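Category: Company News / Events / Home Robotics

Standwood Opens Its Doors to Neighbors for an Evening of Laundry and Robotics

DREMAMDALE – Standwood was delighted to welcome friends, families and a good many curious neighbors to its June open evening, where guests got a close look at how everyday chores are being taught to machines.

Visitors could try a hand-held gripper for themselves, with patient coaching from Kusum Kandpal and Ajith Marar, and the line for a turn stretched well past the coffee table (the cookies went quickly, too!). The team has now recorded 1240 folding runs in ordinary homes, 92 of them with winter coats.

"Coats are slippery, puffy and stubborn, and we love them for it," said program lead Periklis Kontogiannis. "We want to learn in real bedrooms, on real beds, the way people live."
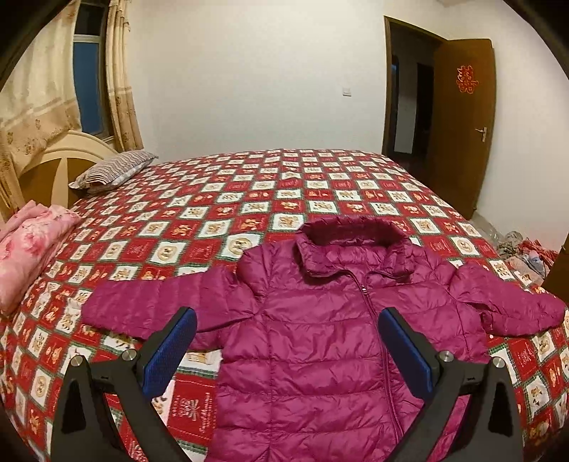
The gripper reaches toward a quilted puffer jacket spread out on a bed.

Two more open evenings are planned, and everyone is warmly invited. To save a place, please write to Omprakash Awasthi at the Standwood front desk.

Recent news
Standwood and Hivby Begin Towel Project
Meet the Team: Abhishek Solanki
Notes From Our Visit to Cárdenas

© Standwood | Press contact | Back to top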